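# Cloth before the fold: notes for the Jekesmont session

Slot is 25 minutes plus questions. Slides are plain; most of the content is in what I say.

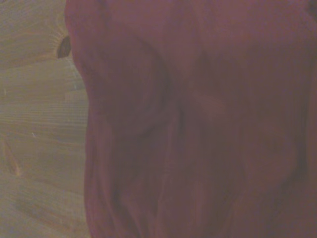

The subject is the part of laundry finishing that happens before the first fold. Folding methods are well documented. The step where a bunched piece becomes a flat piece is usually given one line in a procedure, something like "lay flat," and the operator is left to work out the rest. At Brullell we timed the two steps separately and found that flattening took longer than folding on every large item. That is the reason for this talk.

## 1. Terms (keep short)

Three words, used the same way throughout.

- **Ridge**: cloth standing above the table with air under it.
- **Channel**: the low line between two ridges, where cloth is pressed against cloth.
- **Boundary**: where the piece meets the table. It may be a hem, or it may be a fold that looks like a hem.

Stress the last one. Most wasted motion comes from pulling on a boundary that is a fold. The operator pulls, the pile slides as a unit, and nothing opens.

Mention that on deep colors such as maroon, navy and dark green the channels read darker and wider than they are. A wine-colored piece on a pale wood table gives a clear outer boundary and poor detail inside the pile. White on a white laminate table does the opposite. Neither is a reason to change tables. It does affect where the lamp goes.

## 2. Lamp position

- Overhead light alone flattens the look of the ridges. They are still there.
- A lamp set low on one side puts a shadow beside each ridge and makes the order of the layers easier to read.
- We settled on the left side for right-handed staff. Reverse for left-handed staff.
- Do not light from both sides. The shadows cancel.

Ruoxi Cai ran the lamp comparison at the Prendilano site. Her write-up is in the handout. If someone asks about lamp color temperature, we did not test it.

## 3. Finding a true edge

This is the slow part of the talk. Allow the most time here.

Start at the boundary nearest the body. Pinch it between thumb and first finger and roll it. A hem has a step where the turned cloth ends, and usually a line of stitching. A fold has no step and rolls smoothly.

If it is a fold, do not pull. Slide the hand under it, palm up, and travel inward until the fingers meet either the table or another layer. If they meet the table, lift and turn that section away from the body. If they meet another layer, come out and try a hand's width to the side.

If it is a hem, follow it in one direction only. Keep the cloth running through the fingers until a corner arrives. Hold that corner, then follow the hem with the other hand to the next one. With two adjacent corners in hand, the piece is under control and the rest is mechanical.

Common error: following the hem in both directions at once. The hands end up holding corners that are opposite each other, and the piece comes up twisted.

## 4. Opening the piece

With two adjacent corners held:

1. Raise both hands to shoulder height. The bulk should clear the table.
2. Separate the hands until the top edge is straight. Stop when it is straight. Stretching the edge past that point makes the knits wave.
3. One shake, downward, from the elbows.
4. Lower the far end first and draw the near end toward the body as it settles.

On step 3: the early draft said 2 shakes. The second shake helped on sheets and did harm on anything with a heavy trim, where it threw the far corners under. We took it out for all items so that there is one rule.

Large pieces that cannot clear the table are handled by dragging. Lay the two corners at the table edge, weight them, and walk the remaining cloth outward. It takes longer and leaves more creases. Two people are better if two people are available.

## 5. Smoothing

Use the side of the hand, from the center outward. Fingertips leave small tracks in brushed cotton and velour.

Long shallow wrinkles parallel to the hang of the cloth usually come out by hand. Sharp channels usually do not, especially where the piece has sat under others in a cart. Those go to the press. Do not let staff spend time on them at the table; the supervisor should say this out loud at the start of a shift.

Wajid Siddiqui pointed out in review that the smoothing step also serves as the inspection step. I agree. Stains, pulls and open seams are found under the palm or they are not found until the customer opens the package. The Han procedure sheet now lists both under one heading.

## 6. Results

Keep to what was measured.

- 11 operators, all with prior table experience.
- 3 item types: bath sheet, fitted throw, tablecloth.
- Time from first touch to flat fell for the bath sheet and the tablecloth.
- No change for the throw. The elastic corners defeat the hem test, and I do not have a fix for it.

Expect a question on fatigue. Operators preferred the new lift because it is done once. We did not measure anything physical, so leave it there.

## 7. Demonstration

Bring one tablecloth and one bath sheet. Drop each on the table from waist height so that it lands unplanned. Work at normal speed first, without talking, then again slowly with the section 3 wording.

If the demonstration runs long, drop section 5 and refer to the handout. Do not drop section 3.

Questions go to the table, with the cloth left out so people can try the hem roll themselves.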